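Skarnamance Bench Practice Kit
Rules, checklists and blank forms for tabletop pick-and-place work
Sold by Turnard. Revised 01/10/2019.

Home > Lab Supplies > Procedures and Documentation > Skarnamance

In stock. Ships flat. Fits through most mail slots if the mail slot is feeling generous.

Overview

You can buy a very good arm and still end up with a season of trials that can't be compared with each other. The usual culprit is a basket that wandered a hand's width in November, and a log sheet with "fine" written in every row.

The Skarnamance kit is the paperwork for people who would like to avoid that. It covers a single job, putting a soft object in an open container on a plain table, and covers it at a length some customers have called thorough and Tobias Ambrose, our warehouse manager, has called a lot of toner. It won't make your robot any better at the task. It will make it harder to fool yourself about how good it is.

The text was written by Iona MacLeish and Marwa Naciri, who between them have argued over the word "inside" for longer than either will admit. Their definition runs to a page and a half.

What the rules cover

Table. Plain, matte, one color, cleared of anything that isn't part of the task. Coffee is part of no task.

Container. One container per trial series, same container throughout. Record its make, its orientation and which corner you are calling the near left. Open weaves are allowed, but fingertips and gaps are to be checked together before the first run (Rule 9).

Object. Soft, light, and bigger than any hole in the container. Play food is fine. Compressed or torn foam gets retired, however fond of it you are.

Start and finish. The object starts on bare table, clear of the container. A trial is a success when the object has been released, rests on the container floor and touches no part of the gripper. Hovering is not placing. Neither is balancing on the rim, and we have had letters about this.

People. Hands stay off the table from the start call to the stop call. Whoever holds the stop button holds nothing else. This includes phones and sandwiches.

The rules at work

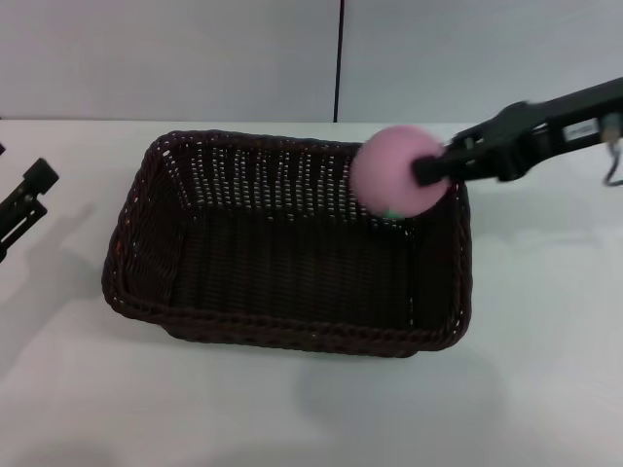
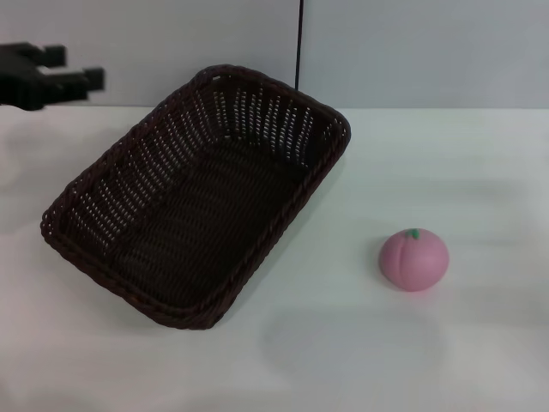 Pink play object, dark woven basket, white table. First picture: object held at the back right corner of the basket, scored as "not yet placed" under Rule 5. Second picture: object on bare table, clear of the basket, as Rule 3 asks of a start position.

Rule 5 is the one people quarrel with. Operators are optimists, and an object held over a basket looks to them like an object in a basket. The scoring sheet has no box for "obviously about to." Araba Owusu, who runs our training days, suggests reading the rule aloud before the first session and again after lunch.

What's in the box

Rulebook, 16 pages, stapled
Wall card with the 14 rules in short form, laminated
Trial log, pad of 500 sheets
Pre-run checklist, pad of 375 sheets
Orientation template for rectangular containers
One pencil

The pads come in different sizes because the checklist is done once per session and the log is filled in once per trial. If you run out of checklists first, well done. If the checklist pad is still in its wrapper when the log runs out, we would like a word.

Not included: robot, table, basket, peach, patience.

Compatibility

Works with any fixed arm, one or two, with a parallel gripper. If you run two arms, the idle one needs a parked position written on the checklist, and it needs to be in that position. Suction users should order the Irelo supplement, which replaces Rules 9 through 11 and has a nicer cover.

The kit is a guide to tidy trials. It doesn't replace your risk assessment, your local safety rules or the manual that came with the arm, which you have of course read.

Questions we get

Can we change a rule? Yes. Write the change on the log with a date and start a new series. Don't slip it into the old one.

Does a drop count as a failure? If the object lands on the table, yes. If it drops into the basket after release, stays there and the gripper is clear, it's a success, though not one to brag about.

Is there a digital version? Norbert Kovács is working on one. He has been told to take his time and has done so.

Who prints it? Després, on paper heavy enough to survive being leaned on.

Refill pads are sold separately. The pencil is not.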